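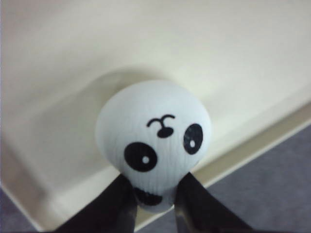

Bola com cara de panda entre os dedos da garra, sobre um tabuleiro claro.

Início | Quem somos | Projetos | Vagas abertas | Contactos

Vaga: Responsável de Planeamento e Compras de Equipamento Robótico

Fenthorpe, laboratório de manipulação robótica
Publicado em 18 de outubro de 2021

Gosta de folhas de cálculo e de robôs, e nunca encontrou um emprego onde as duas coisas coubessem? Então continue a ler, por favor! A Fenthorpe vai duplicar a sua sala de ensaios até maio e precisamos de alguém que saiba transformar uma lista de desejos de engenheiros (longa, desarrumada, com três versões da mesma linha) num plano de compras que se cumpra.

Trabalhamos com braços robóticos que aprendem a pegar em objetos pequenos e a pousá-los no sítio certo: bolas, caixas, peças de tecido, utensílios de cozinha. É um trabalho de paciência e de muito material. Gastam-se dedos de garra, perdem-se parafusos, os cabos partem sempre no mesmo ponto, e os objetos de ensaio têm de ser repostos iguais aos anteriores, o que dá mais luta do que parece quando um fornecedor muda o modelo sem avisar.

O que vai fazer

O primeiro projeto chama-se Pirkeron e é a ampliação da sala: 4 novas bancadas, cada uma com braço, garra, câmara de pulso, computador e iluminação. O orçamento-base está aprovado, mas falta quase tudo o resto: comparar propostas, negociar prazos, prever peças sobresselentes e decidir o que se compra já e o que pode esperar. Vai trabalhar lado a lado com Haf Humphreys, que coordena os ensaios e sabe de cor quanto dura um par de dedos em uso diário.

Depois há a gestão corrente. O nosso inventário tem 2.673 artigos registados, do braço completo à anilha, e 74 deles são considerados críticos: se faltarem, uma bancada para. Queremos que esta lista crítica seja revista todos os trimestres e que cada artigo tenha, no mínimo, dois fornecedores identificados. Hoje muitos só têm um.

Vai também preparar a proposta de orçamento do ano seguinte, incluindo manutenção, licenças de software, transporte, seguros e formação. Este ponto é importante para nós. No passado orçamentámos os braços com todo o cuidado e esquecemo-nos das mesas onde os íamos aparafusar.

O que procuramos

- Experiência em compras técnicas ou em planeamento de equipamento, num laboratório, numa fábrica, num hospital ou numa oficina. O setor importa-nos pouco.
- À-vontade com folhas de cálculo e com cadernos de encargos.
- Capacidade de ler uma ficha técnica e perguntar o que lá não está (carga útil a que distância? o controlador vem incluído?).
- Português fluente e inglês suficiente para discutir uma garantia ao telefone.

Não é preciso saber programar. Se nunca esteve perto de um braço robótico, ensinamos tudo, a começar pelas regras de segurança, e na primeira semana vai operar uma garra com as próprias mãos. Quem faz as compras deve saber o que custa apanhar uma bola!

O que oferecemos

Contrato sem termo, horário flexível, seguro de saúde e um dia por semana em teletrabalho. Há um orçamento anual para formação e feiras do setor, à sua escolha. A equipa é pequena e fala alto. A sala de ensaios fica no edifício Ankrah, rés do chão, com estacionamento para bicicletas.

Como se candidatar

Envie o currículo e uma página, não mais, sobre uma compra que lhe tenha corrido mal e o que mudou a seguir. Dirija a candidatura a Gwion Prydderch, responsável de operações, com a referência Sercombe no assunto. Respondemos a todas as candidaturas.

As pessoas selecionadas visitam a sala, conhecem a equipa e fazem um exercício prático: distribuir uma verba limitada por uma lista de 200 artigos e explicar-nos as escolhas. O exercício é feito cá, com café, e pode fazer perguntas a quem quiser.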